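Ticket 273: Parts going back in the wrong order, turquoise bin
Opened by: Hiba Fakhoury
Opened: 2026-04-14
Area: fit check counter
Status: closed

Problem as reported
The second shift keeps getting a set from the Tunberg shelf with the cylinder missing or left out on the counter. A set is the gray block with the square pocket, the gray piece with the round hole, and the orange cylinder. All of it is supposed to live in the turquoise bin between checks. Noura Nimri had to stop a check last week and hunt for the cylinder for 11 minutes.

First look
Went through the put-away steps on the card. The card says "return parts to bin" and gives no order. Tried it with the round-hole piece going in first, at the right end, and the other two still on the counter.

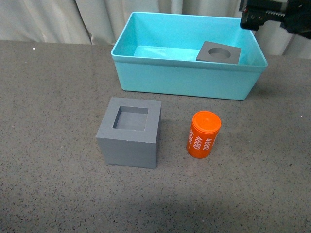

Zakhar Semeniuk: I always put the cylinder in first so I don't forget it. Then the blocks land on top of it and I have to fish it out to check the numbers. Can we settle on one way? I don't care which.

Reply to Zakhar: yes, that is what this ticket is for. Cylinder first is out. The heavy use is on the square pocket, and I don't want the cylinder knocking around under it.

Second try
Both gray pieces in, square pocket on the left, round hole on the right, with a gap between them. Cylinder stays standing on the counter until the end. This was easy to repeat. Did it 4 times and got the same layout each time.

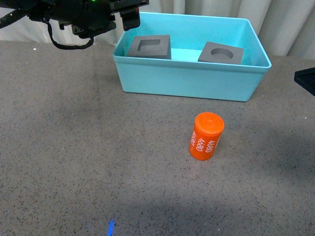

Gray pieces in the bin, cylinder still out. Number on the side reads 4680.

Note on the number: it is printed in white more than once, so it can be read without hunting for the right side. Etenesh Araya asked if the 4680 should go on the card. Added it.

Where the time goes
The slow part is the reach over the rim. If the bin sits too far back toward the curtain, people lean on the counter and bump whatever is standing in front. Moved the bin forward and tried again. Tape marks are ordered from Julter — black, the speckle hides anything gray.

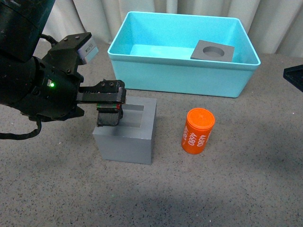

With the bin closer, the lean went away. Dima Tannous ran it on second shift and had no trouble with the reach, but asked for the cylinder to have a set place too. Agreed. It goes in last, beside the square-pocket block.

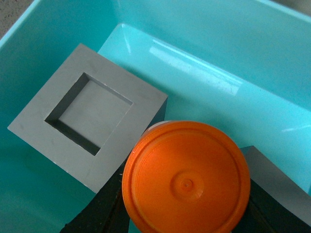
Pocket facing up, so a glance tells you which block it is. Don't stack anything in the pocket. The bin floor is slick and a stacked set slides when the bin is carried.

Changes made
Card rewritten: round hole right, square pocket left, cylinder last. Old card from September pulled.
Bin position to be taped when the Julter order comes in.
Shelf label changed from "misc" to "fit set, 3 parts".

Still open
Spare set is at the Zodaleo room and still has the old card. Noura will swap it.

Closed by Hiba Fakhoury. Reopen if a set turns up short again.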